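3.2 Endgame material

Positions were set up on a roll-up mat with dark green and cream squares and coordinates printed in the margins. Set 6 in our numbering is a rook ending in which Black has a king and four pawns but no rook (Figure 2). It was adapted by Hsin-yi Ko from a club game played in December and entered in the Gresow collection, which holds 2,718 endings.
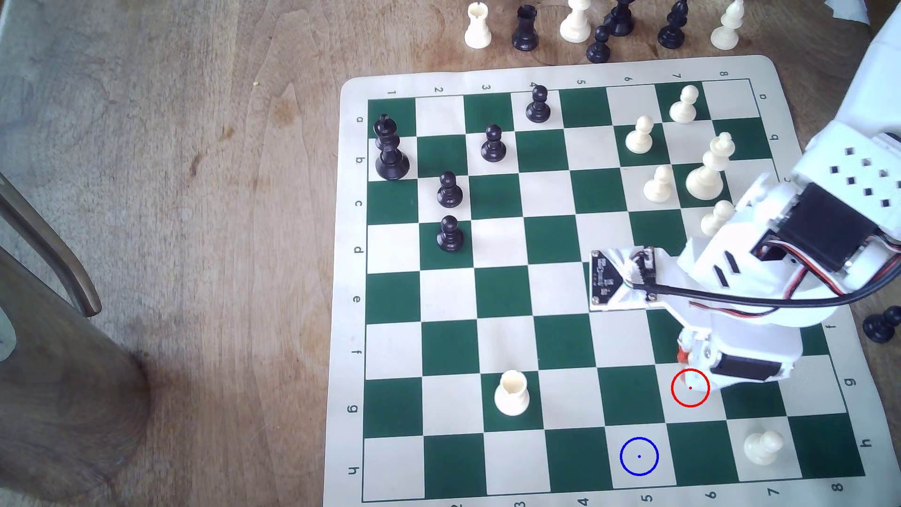
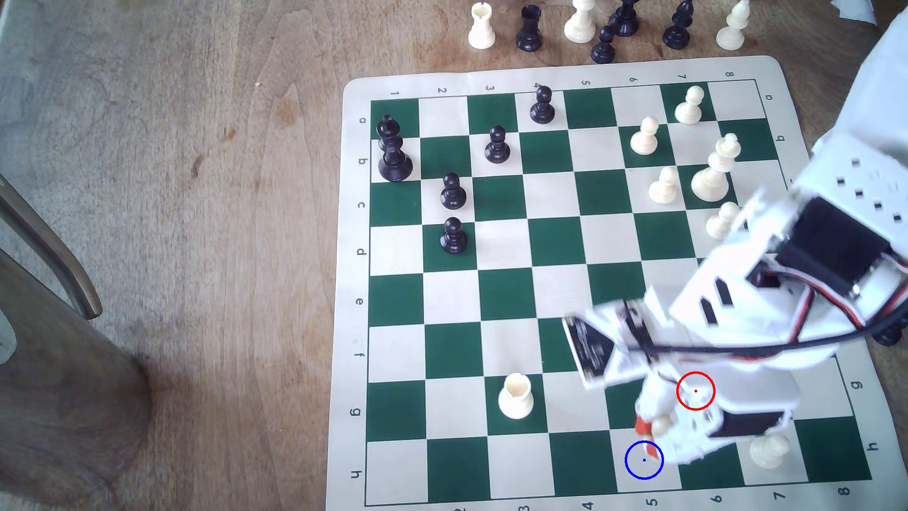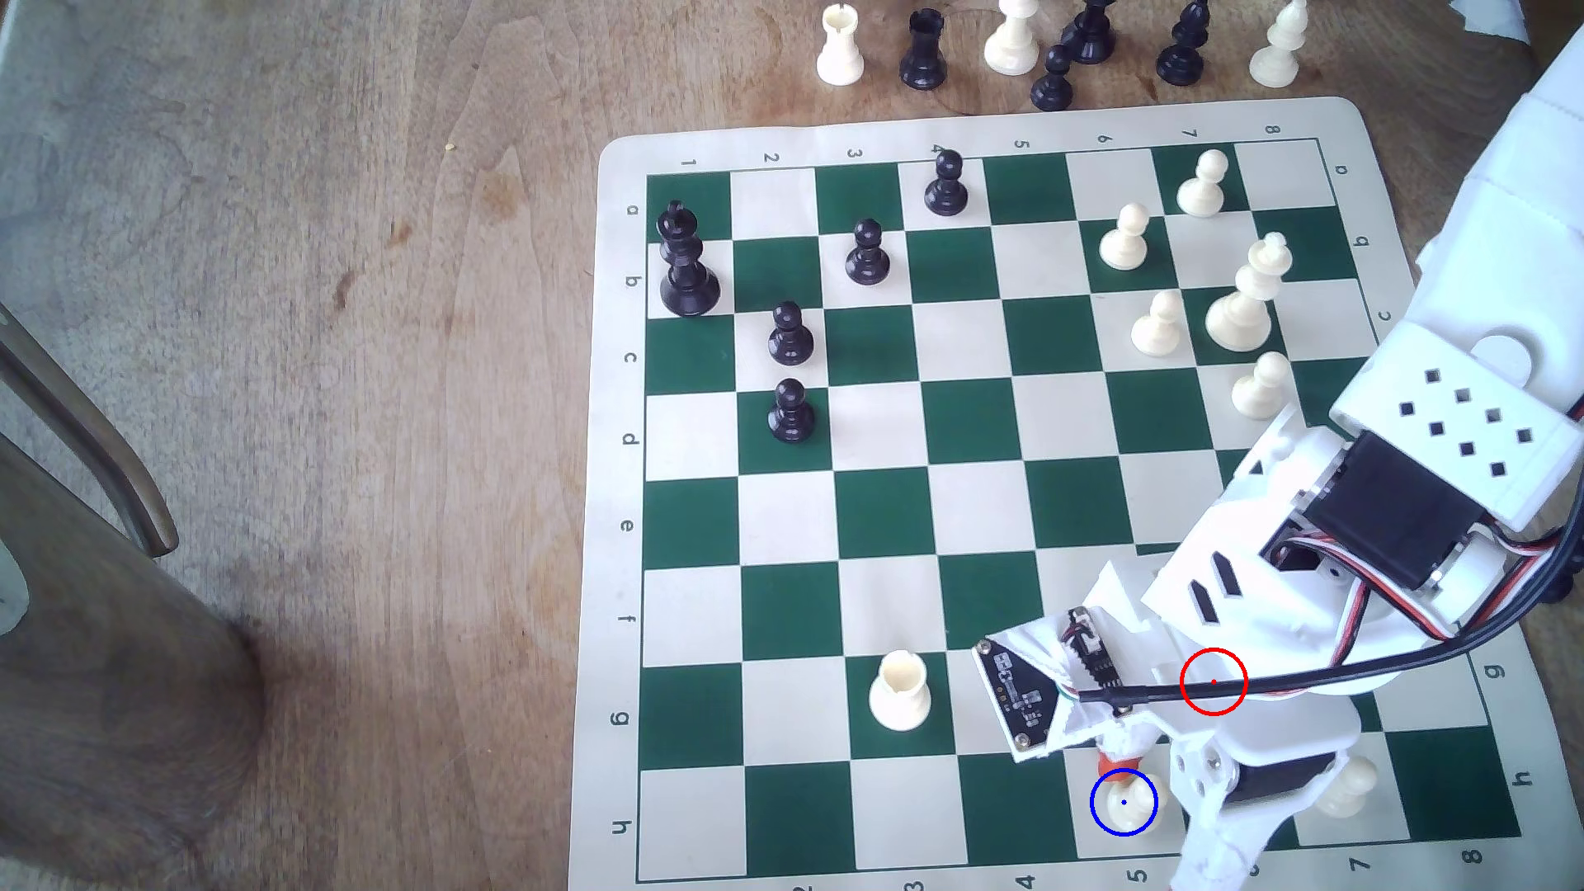 Figure 2. Set 6 on the mat, black king near the a1 corner.

3.3 Pawn structure and difficulty

The black pawns stand near their king, with two of them one behind the other on the c and d rows. The white rook is well away from them, on the g row. Club players rated the set as hard, at 88 on the Haddad scale. Most of their comments concerned whether the rook should go back to defend or stay where it was. We kept the set in the study and favoured it over the Trendley positions, which many players already knew from coaching books.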